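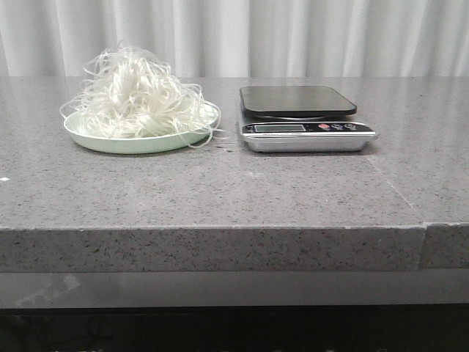
4 min read

Thin white noodles have one ambition in life, and it is to leave the plate. I cook them often enough to have stopped taking it personally. What follows is everything I know about portioning them, keeping them on the crockery and getting the stragglers off the counter afterward, in the order I usually get it wrong.

Weigh first, plate second

My kitchen scale spent most of its life in a cupboard behind the fondue set. It came out the month I cooked for two and made enough noodles for a wedding. Thin noodles are impossible to judge by eye. A nest that looks stingy in the packet turns into a haystack with opinions.

So put the plate on the scale while it's bare, zero it, and then add the noodles. I have done this in the other order many times, and the other order involves holding a full plate in one hand and looking for a second plate that weighs the same. If you do forget, weigh the plate later when it's washed and write the number on a bit of tape on its underside. All four of my everyday plates have tape on them now. Guests have asked.

Take the reading with your sleeve out of the way. Same goes for the noodle ends. A strand long enough to hang off the rim and rest on the counter is letting the counter do part of the lifting, and on a small portion that can nudge the number. Tuck it back up.

Check the scale now and then with something you trust. A 1000 gram bag of sugar will come out a touch over because of the bag, and anything wildly different means new batteries or a talk about the future. My old Zoder read 29 grams with nothing on it for most of a year, and I simply subtracted. I don't recommend this. The one that replaced it switches itself off whenever I turn around to find a spoon.
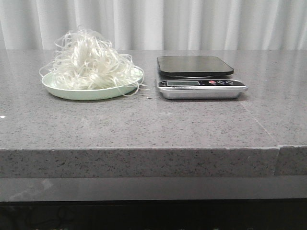 A shallow plate, a tall pile and a few escapees over the rim.

Pick the wrong plate less often

I love a shallow plate. It stacks well, it shows off the food, and it has no business holding a heap of noodles. The rim is there for gravy. For anything springy use a wide bowl, or at least split the pile between two plates and pretend it was the plan.

If you're stuck with the shallow one:

Lift the noodles with tongs and give them a quarter turn as you set them down. The strands wrap around each other and the heap stays roughly where you left it.

Build the pile from the middle. Noodles dropped near the edge will go over it.

Snip them. Kitchen scissors, two cuts straight down through the pile, done. There are people who consider this a crime and they are welcome to come and wipe my counter. (My good scissors are a pair from Wesel. They live in the drawer with the string and have never once been put back there by anyone but me.)

Breaking dry noodles is another matter. Do it inside a big paper bag, with the top folded over, or you will be finding pieces until June.

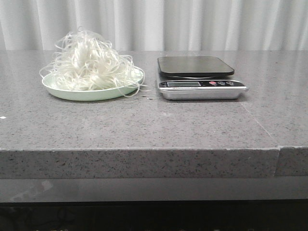 The speckled counter problem

Whoever invented the flecked gray countertop was either very tidy or wanted to hide something. Mine conceals crumbs beautifully. Little dark ones vanish into the pattern and you only meet them with your forearm.

Look across the surface from low down, with your eyes almost level with it. Crumbs stand up and flecks don't. Then run a dry hand over the stretch beside the plate, and sweep into your palm before any wet cloth gets near it. Wet cloth plus crumbs gives you a thin gray paste in a new location.

Pick up stray noodles while they're soft, or else leave them completely alone until they've dried hard and lift them with a plastic scraper. The stage in between is the bad one. I once gave a half-dried strand 20 minutes of my evening.

Wipe the scale last. Damp cloth, well wrung, platform first and then the buttons, with the power off unless you enjoy switching from grams to ounces without noticing. Mind the gap under the platform, where small bits like to retire. A dry pastry brush gets in there nicely.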